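Subject: Re: [gripper-users] left finger not closing all the way?
From: Rodel Sarmiento
Date: 5th April

Virgilio Villanueva wrote:
> Had two people at Trilham tell me the left finger on their Kulel
> stops short on the close. Width readout says closed, finger says
> otherwise. One of them dropped a full mug on a keyboard. Is this
> the same thing you saw in October or something new? And do we need
> to pull the units or can people keep going with them?
>
> Virgilio

Virgilio, all,

Same thing I think, but worse. Quick version as I have a class in the next room at 2.

It's the set screw on the left finger carrier. Backs out a little with every squeeze, then the carrier slips on the rod and the readout has no idea, because it reads off the trigger side. So the log looks perfect and the grip is junk. Went back through the Agbayani sessions last night and it starts at run 417. Everything after that I would not trust for width. Video is fine.

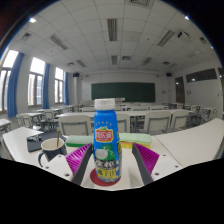
How to check yours. Do it on a desk, not over the floor, and use something that won't break. Open the fingers fully, bring them up on either side of the thing and stop before you touch. Look at the gap left and right. Then close slow. Both ridged pads should land together - if one lands first and starts pushing the object sideways, thats your slip. I've been using the tall blue coconut drink bottle on the round coaster, plastic, screw cap on, easy to see against the coaster if it shifts. Move mugs and notebooks further back than I do.

Then do it 60 times. Seriously. Mine passed the first few closes and went off later, so a quick check tells you nothing.

If it slips: stop using it. Don't crank the screw down harder, I did that on one and cracked the carrier. Take the screw out, clean the threads, threadlocker, leave it overnight, re-zero before you log anything.

To your other question - yes, pull them until checked. All 4 of the Skadivberg ones too, they're from the same batch and they get lifted over people's laptops all day. Nobody has been hurt but a pinched finger is the next thing, the carrier lets go with a snap when the slip gets bad.

Still don't know why it's always the left. Right side has the same screw as far as I can tell. If anyone has a right finger that slipped please send me the serial and wich rod it has.

Will write up the re-zero steps tonight or tomorow.

Rodel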